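Marlene Brandão on winning the Zunier Residency, and the long way round to a first solo show

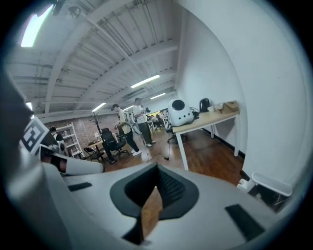
When I reach Marlene Brandão she is on her second coffee and already apologizing for the noise, which comes from the framers downstairs. She learned in March that she had won this year's Zunier Residency, open to artists working in textile and paper, and she says the news still feels like it belongs to somebody else.

"I applied on the last evening, at twenty to midnight," she says. "My husband was asleep, the dog was asleep, and I was trying to write a statement that didn't sound like every other statement I'd ever written. In the end I just told them about my grandmother's tablecloths."

Those tablecloths have a lot to do with it. Brandão grew up above a tailor's shop, and the work that caught the jury's eye, a long hanging piece called "Omoregie," is stitched from 109 scraps of lining fabric, most of them given to her by people she had never met. The title is the surname of the woman who sent the very first envelope.

"She wrote me such a lovely letter, four pages of it, all about her mother's coats," Brandão says. "I couldn't call it anything else after that."

The jury read 92 applications this year and took two full days over them. Yabsira Dinsa, who chaired it, remembers that the conversation kept drifting back to the hanging. "We'd be talking about another artist, somebody very good, and one of us would say, can we look at the coat linings again? I think we all wanted to touch it – you're not supposed to, of course."

The prize brings five months in a studio at Tedora, a small stipend, and a solo show at the Votell gallery when the residency ends. Brandão has been in plenty of group shows, but this will be her first time filling the rooms by herself, and she has been making little paper models of them at the kitchen table.

"Natanael Bittencourt is curating, and he is very patient with me," she says, laughing. "I change my mind on Sunday and he gets a long message, and then I change it back."

She hopes to show the hanging alongside new pieces on paper, though she won't say much about those yet. She does tell me that she'll be bringing her grandmother's sewing box along to Tedora, and that she has already asked whether the studio takes dogs. They're checking.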